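ok so I have now been a person who washes dishes by hand for one entire summer and I have opinions. thread, sorry

background: the dishwasher in my apartment died in June. it was a Cestar, older than my lease, and it went out making a noise like a goose. landlord said "a couple weeks." it is August

I priced out buying a little countertop one myself. the Bundard I liked was up to 500 bucks depending on which store you believed, and then you lose the only stretch of counter I own. so, no. sink it is

first thing I learned is that I own way too many plates. I live alone!! why did I have a stack like I was running a diner. as long as there was a clean one in the cabinet I'd use the clean one, and by the weekend the sink was a tower

so I put nearly everything in a box in the closet and kept 2 of each thing out. 2 plates, 2 bowls, 2 mugs, 2 forks. if I want to eat, I wash. this fixed maybe the whole problem and it cost zero dollars

(my sister came to visit and we had to wash up between the pasta and the cake. she has not stopped bringing it up)

second thing: water temp. I was doing it scalding because that's how my grandma did it, and my hands looked like I'd been in the ocean for a week. now I go warm, plenty of soap, and a hot rinse at the end. gloves for anything with cheese on it

cheese and egg, by the way, want COLD water first. hot water cooks them right onto the plate. I was well into adulthood when I found this out and I'm a little mad about it

third thing, and this is where I get annoying at parties: what the plate is made of matters more than the soap does. shiny glaze, everything slides off. anything with a matte finish hangs on to tomato sauce like a grudge

a plate and a concrete floor

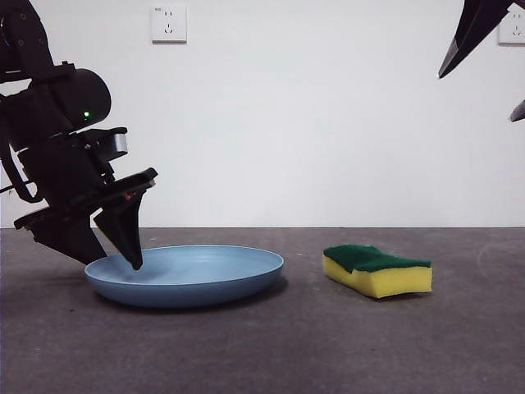
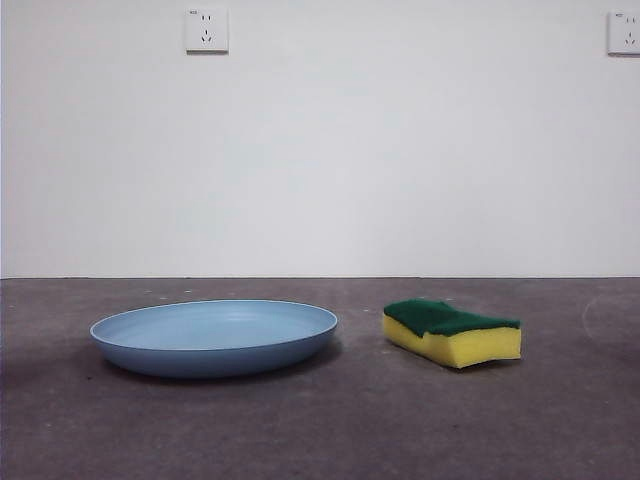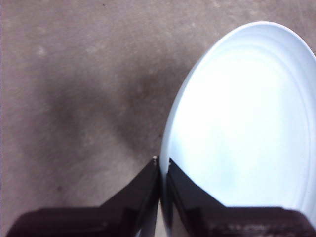 also the order you wash in! glasses first, then forks and spoons, then plates, then the greasy pan dead last. I used to start with the pan because I wanted it over with, and then everything after it came out with a film. do not start with the pan

sponges. I go through them faster than I'd like to admit. squeeze it out HARD when you're done and stand it up on its edge so the air gets at it. if it smells, it's over, let it go. I tried the microwave trick and my kitchen smelled like a pond

somebody's going to say get a brush. I got a brush! it's a Flornine, it's fine, great on mugs, useless on anything flat. it flicked sauce on my shirt twice in one night and now it lives in the mug zone

the drying rack was the real upgrade. mine's a Seok, the kind that rolls out over the sink and drips straight down, so no more swampy dish towel on the counter. when it's not in use I roll it up and shove it in a drawer

I don't towel dry anything except knives. life is short and air is free

oh and I timed it, because I'm like this. after dinner, with just my one plate and one bowl and one pan, it's a podcast ad break and a half. the old dishwasher took 80 minutes and left oatmeal on the spoons

what I do miss: shutting the door and not seeing it. having people over and just hiding everything in there. the hum when I was falling asleep on the couch

landlord texted this morning at 7 to say the new one is "on a truck." I felt kind of weird about it?? like I might leave the box in the closet anyway

will report back if the truck is real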